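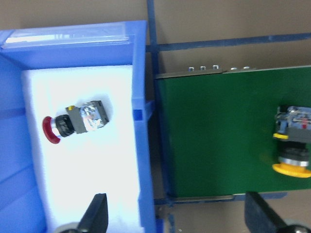 Home | Ask | Unanswered | Tags | Members

Landlord's tenancy says "no alterations" but the shed is falling down. Can I repair it?

posted by mudlark_jen, October 9, 2022

Hello all, long-time reader, first time asking anything. We rent a little end terrace in Trilldale (lovely, damp, no complaints really) and in the back garden there's a shed that came with the house. It's on the inventory as "timber shed, fair condition", which was generous even when we moved in.

The roof felt has gone along one side and the boards under it have turned to Weetabix. I can push a finger through in two places. In September I rang the letting agents, Sedarent, and asked for somebody to come and look. The woman on the phone was very nice and said she'd pass it on. Then I had an email from a different person saying the shed was "not part of the dwelling" and that I was "welcome to maintain it". A week after that we got the six-monthly inspection report, and guess what, under Garden it says "shed deteriorating, tenant to address".

So now I'm stuck. My tenancy agreement says I can't make alterations or additions to the property or its outbuildings without written consent. My dad says he'll come over for a weekend and put new boards and felt on, which would cost us maybe a tank of petrol and whatever the timber yard wants. The felt alone is 46 pounds a roll at our nearest place and I think we'd need two.

What I want to know is:

Is putting a new roof on the same shed an alteration or a repair? Can they really make me "address" it when it was like that before? And if Dad does it and then it leaks, or somebody says it's the wrong colour felt, can they take it out of my deposit?

I keep our bikes in there and the pushchair, so I do care whether it stays up. But I don't fancy paying to improve somebody else's shed and then being told off for it. Also we have no photos from the day we moved in, only the inventory, which I know is silly. My other half took a video but it's mostly him walking round saying "nice light".

Thanks in advance, Jen

Rosário Godinho
Member, Housing & Renting

Hi Jen. I did lettings admin for years before I had the kids, so take this as somebody who used to write those irritating emails and not as a solicitor!

First thing, a repair is putting something back the way it was, with the same sort of stuff. New boards and new felt in the same shape is a repair by any normal reading. If Dad put a window in, or made it a foot taller, or stuck a plastic corrugated roof on it, then you're into alteration. I'd still get it in writing, mind you, and I'll come to that.

Second thing, who has to pay. In England the law makes landlords look after the structure and outside of the house itself, plus the heating and the water and so on. Whether a shed standing by itself in the garden counts is a grey area and quite often the answer is no. That's what the "not part of the dwelling" email was getting at. But it doesn't follow that it's your job! You have to hand things back in the condition you got them, allowing for fair wear and tear, and a felt roof giving up after years of rain is about as fair as wear gets. A line in an inspection report doesn't change what you signed. Look in your agreement for the bit about the garden. If it says you keep the garden "tidy" or "in season", that's mowing and weeding. If it says in so many words that you maintain the outbuildings, that's more awkward, so come back and type it out for us.

What I would do is send one email. Keep it short and friendly. Say the roof has failed through age, say the date you first reported it, attach photos of the holes, and give them two choices. Either the landlord sorts it, or you'll replace the boards and felt like for like and the landlord pays for materials, and would they please confirm in writing before you buy anything. You'd be surprised how often the second one gets a yes. I once had a landlord turn down a 2,193 pound quote for a garage roof and then happily pay the tenant's uncle 100 pounds and a crate of beer.
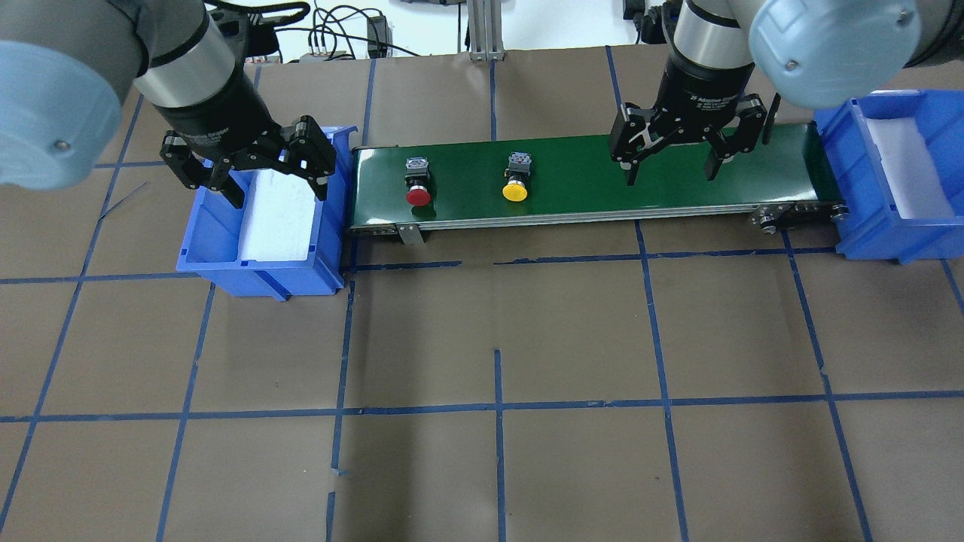 Page 2 of 3

(sorry, that went on to a second page, I do go on)

About the deposit. It has to be in a protection scheme, and if they want to take money out for the shed it's up to them to show you made it worse. Their own inventory says "fair" and their own report says "deteriorating", and you've got a dated email telling them about it. I wouldn't lose sleep. Do find that video though, even with the commentary. If he pans past the back window for half a second you may well get the shed roof in it, and that half second is worth having.

Oh, and keep the receipts in an envelope. Take pictures before, during and after. And if the answer comes by phone, write back the same day saying "thanks for confirming that..." and put down what they said.

Rosário

tallpaul_50

just do it. life's too short. we did ours with green mineral felt and clout nails and nobody from the agents has ever looked up. put a bead of adhesive along the overlaps as well or the wind gets under it. wouldn't bother asking, they'll only say no

Dantas
Member

I'd be careful with the advice just above. I did a fence without asking, same sort of clause, and at checkout I had a very tedious month of emails over whether the new panels matched. I got it all back in the end but I could have done without it while moving house.

One thing I'd add to Rosário's answer is insurance. If your bikes are in there and the agents know the roof is rotten, your contents policy might be funny about a claim. Ours wanted a lock of a certain standard on any outbuilding and had a limit of a few hundred quid for bikes kept outside. Ring them before winter. I'd bring the pushchair indoors now whatever you decide, because mould in the fabric is a pig to shift.

mudlark_jen

Thank you all so much, this is brilliant. Just dug out the agreement and it says "keep the garden neat and free of weeds" and nothing at all on sheds, apart from the alterations bit. Email going off tonight. Dad is disappointed, he'd already been looking at nail guns.

Related posts

Agent wants gutters cleared before we leave
Can a tenant paint a fence?
Ponulov dehumidifier keeps tripping the sockets
Felt or rubber for a small flat roof
Moved in with no inventory, what now?
How much notice for an inspection?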